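Week 7: Inside the Box
Reading time: 4 minutes

Right, this is the week we stop talking about computers and get one open. I've written these notes the way I'd say them in the workshop, so forgive the rambling, and please do read them before you come because the bench time goes very quickly indeed.

You'll be in pairs, one old desktop case between two. They came to us from an office clear-out in Plevport, and they're lovely things to learn on (big connectors, plenty of room, nothing glued down!). I have a soft spot for them. My own first machine was a beige lump that I took apart on the kitchen floor, and I had one screw left over for years.

Before you touch anything: power off at the wall, lead out, then press the front button once and hold it for a few seconds. Put your wrist strap on and clip it to bare metal on the case. Rings and bracelets off, please. Lay the case on its side so the board is flat in front of you, and spend a good minute just looking.

I always start with the memory slots, as they're the easiest thing to recognise. Long, thin, all in a row, with a little clip at each end. The clips push outwards and the module comes up by itself. If you're pulling hard, a clip is still closed.

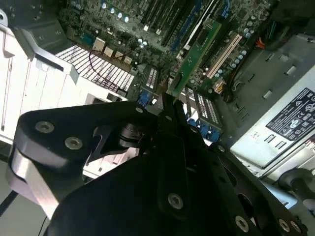
Flarnness College, Department of Computing and Practical Electronics

On the board above there are blue and white clips on black memory slots, and that's a nice clear pair of colours to hunt for on your own. Some boards use the colours to show which slots go together, but makers please themselves, so check the manual before you decide what they mean. The green one in the middle is an expansion card, and the white slot to the right of it is PCI. Notice how long that row of openings is! A card wants to go in straight, with even pressure along the top edge, and to come out the same way. Rocking it end to end is how contacts get scraped.

Next, the heatsink. Fine silver fins, easy to bend, horrible to straighten. We won't be taking any off this week, so just find yours, and look at how close the cables run to it. There's a thin dark red one looping right across the fins in the picture. When you put your own machine back together, have a think about where each cable would be happiest and whether it could catch in a fan.

Then the capacitors, the little upright cans. Look at the tops. You want them flat. A domed top or a brown crust round the base means the part is on its way out, and I'd like you to call me over if you find one (I get quite excited). Don't poke them.

For your lab sheet, sketch the board from above and label:

- memory slots
- every expansion slot, filled or empty
- the heatsink
- two groups of capacitors
- any connector with a cable in it, and which way round the cable goes

That last one matters more than the rest put together. Draw the wire colours. Future you will be grateful.

Keep the sketch to one side of A4, and add 200 words on anything you couldn't identify. I'd much sooner read "no idea, small, gold, near the edge" than a confident guess. Sheets go in the tray by the door of room 658. If you've missed the safety talk, come and find me first.

Reading for next week is the Muñoz handout on power supplies, first half only.

Comments (3)

flemgirl: Is the Muñoz handout the one with the yellow cover or the stapled one? There are two in the library at Flematport.

Reply from tutor: Stapled one! The yellow one is the old edition and the diagrams are tiny.

DaveOnTheBench: Our clips were all white so the colour thing didn't help much, but the bit about the clip still being closed saved us. We'd been tugging at it for ages.

Questions: leave a note at the department office | © Flarnness College | Back to top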